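Pokar Cell Readiness Checklist and Guarding Kit, Second Edition

Sold by Olcombe Workcell Supply
Item 670
Page updated 07/10/2021
Availability: in stock, ships flat

We sell this kit and we still think you should read the page before ordering it. A lot of paper gets sold to people with small robot cells, and most of it ends up in a drawer. The Pokar kit is better than most. It will not make a cell safe, and it does not certify anything, whatever your purchasing department may have been told.

What you get

One spiral-bound checklist, 60 pages, wipe-clean covers
17 blank risk assessment sheets, punched for a ring binder
A pad of 50 lockout tags with ties
Reach template, clear film, folded
Floor and bench marking tape, one roll
Wall card for the stop and restart procedure

The tape is ordinary tape. If you already have some, ask for the kit without it and we'll take it off the price.

Who it's for

Benchtop cells with one or two arms, where people load parts by hand and then step back. Think of teaching labs, test benches and small pick-and-place work. It was written with two-arm tables in mind, and that is where the checklist earns its money. Most generic forms assume one arm and one fence. They have nothing useful to say about two arms that share the same patch of table, or about a person reaching in while one arm is parked and the other isn't.

If you run a full-size industrial arm behind a fence, this is the wrong product. Buy the help of someone qualified to assess your machine.

What the checklist covers

Section 1 is reach. You lay the film over a plan of your table and mark everything either arm can touch, including with the gripper open. People tend to draw this from the data sheet and forget the gripper.

Section 2 is cables. Loops need room to move with the arm and should not be able to catch on a corner or another joint. The book asks you to run each arm slowly to the ends of its travel and watch the cable the whole way. Tedious, and worth doing.

Section 3 is storage inside the cell. The Pokar authors are strict here: nothing a person might want in a hurry should be kept where they have to reach past an arm to get it. Glassware gets its own line. We think the rule is right and we also think half our customers will ignore it. Walls and rails are handy places to hang things.

Section 4 is exposed electronics and wiring near the bases. Section 5 is housekeeping, meaning dust, debris in rail slots, and loose packaging on the work surface. Section 6 is the stop and restart procedure, and it is the only section that we'd call essential.
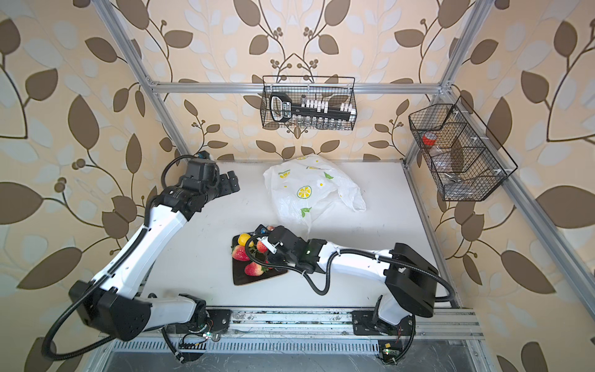 Silvia Pešek wrote to us that she found the storage section fussy. Her view is that a basket on a back rail does no harm if the rule is that arms are stopped before anyone reaches for it, and that a checklist which fails every working bench will soon be filled in by habit. She would have liked a column for "allowed, with conditions."

We passed that on to the publisher. The second edition does have a notes column, a narrow one. Our own feeling is that "arms are stopped first" is a fine rule on paper, and that you should find out how often it is followed before you lean on it. Fruit or bags of soft goods make people relax, and the arm moves with the same force whatever is on the tray.

What it doesn't do

It doesn't replace a risk assessment done for your own cell. The blank sheets are a place to write one down. It doesn't give you speed or force limits, and it shouldn't, because those depend on the arm, the tool and the task. It doesn't tell you which standards apply where you are. The back pages list subjects to look up and leave the looking to you.

The first edition had a scoring system that added up to a "readiness grade." We asked for it to be dropped and it was. A cell with good tape and a missing stop button could score rather well.

Compared with the others we carry

The Varghese binder is longer and costs more, with better drawings and very little on shared workspaces. The Sevthorpe card set is cheap and fine for a daily walk-round. Rozália Urban in our returns office reports that the binder comes back more often than the other two.

Returns

Unmarked kits within 50 days of delivery. Once the sheets are written on, they're yours. Refill sheets and tags are sold separately, and you may photocopy the sheets for use at your own site.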